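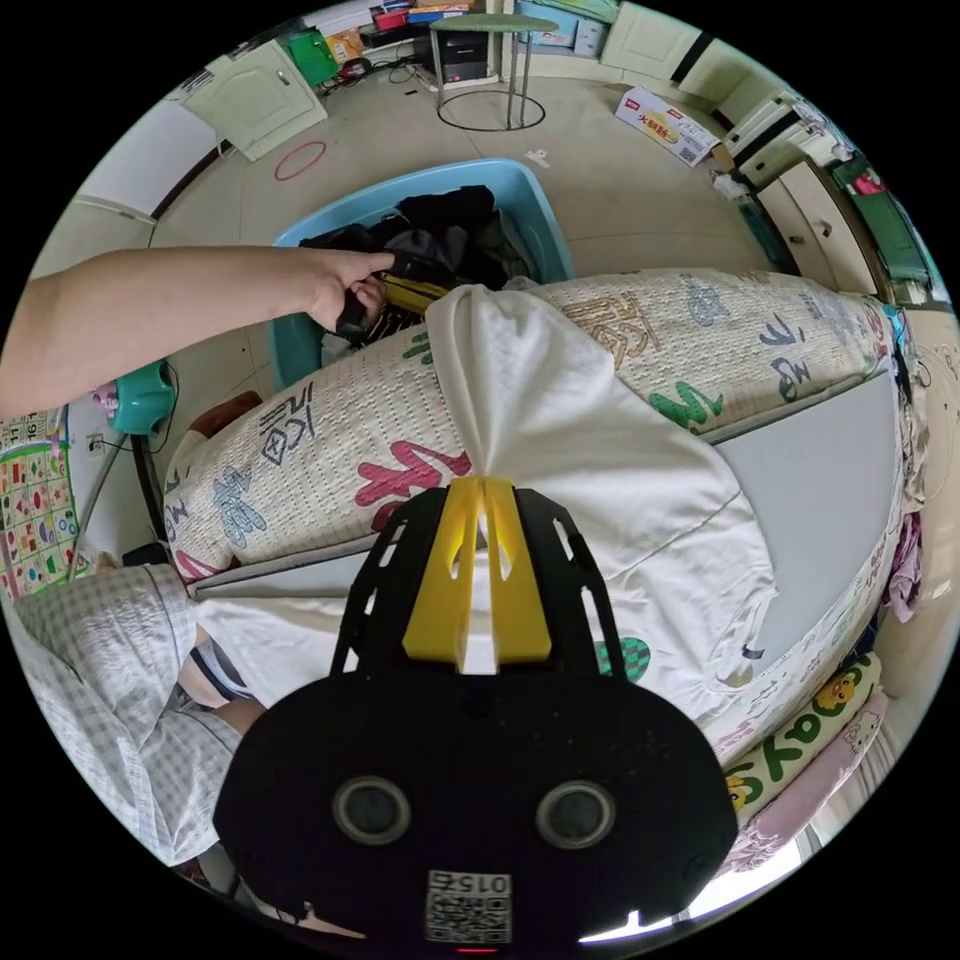 April, evening, workshop notebook

Back from the Skedden side with sore feet and a full memory card, so I'm writing this up before it all goes. The job was to check the coast path between Skedden and Stedow for the new edition of the walking map, and I'm glad we didn't just copy the old line across, because the old line goes off a cliff in 2 places now. Proper gone, fence posts dangling and all!

Took the bus as far as Yeoh and walked down past the chapel. Wind straight off the sea the whole way, and the hawthorns there lean so far inland you could sit on them. From the bottom gate I set the measuring wheel to zero and got 2996 metres to the Stedow stile (the old map notes say 2000, which must be from before the path was moved back round the fields, or else somebody stopped for lunch and forgot the rest). I'll walk it again the other way before we print anything.

The slip at Flarkach is the big one. The path has been shifted 40 paces inland, along the top edge of a barley field, and the new fingerpost is already leaning. The ground is blue clay with sandstone sitting on top, and there were wet patches all along the foot of it. I wouldn't draw the beach steps at all. The bottom flight is there, the middle flight isn't, and there's a rope that I didn't fancy one bit.
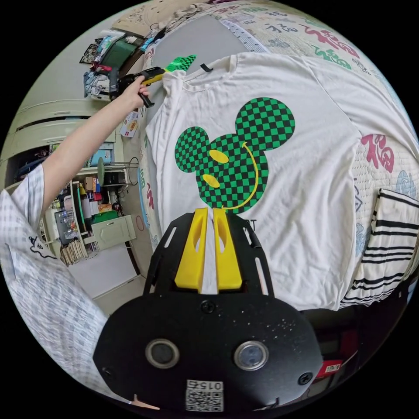 Can you still get along the beach from Flarkach to Stedow?
Only on a falling tide, and you have to come back the same way or carry on to the Stedow slipway, as there is no way up in between.

I'd like that in red on the map, if we have any red left in the budget. The tearoom at Stedow is shut until May, going by the card in the door, so take the cup symbol off or put "summer" next to it. The toilets were open and very clean, hurray.

Still to do: redraw the Flarkach bend from the track log, check the spelling of the farm above Yeoh (the gate says one thing and the letterbox another), oil the measuring wheel, which squeaked from Skedden onwards and put up every skylark on the hill. Bus times need doing again too. The last one back went at ten to five and I very nearly wasn't on it.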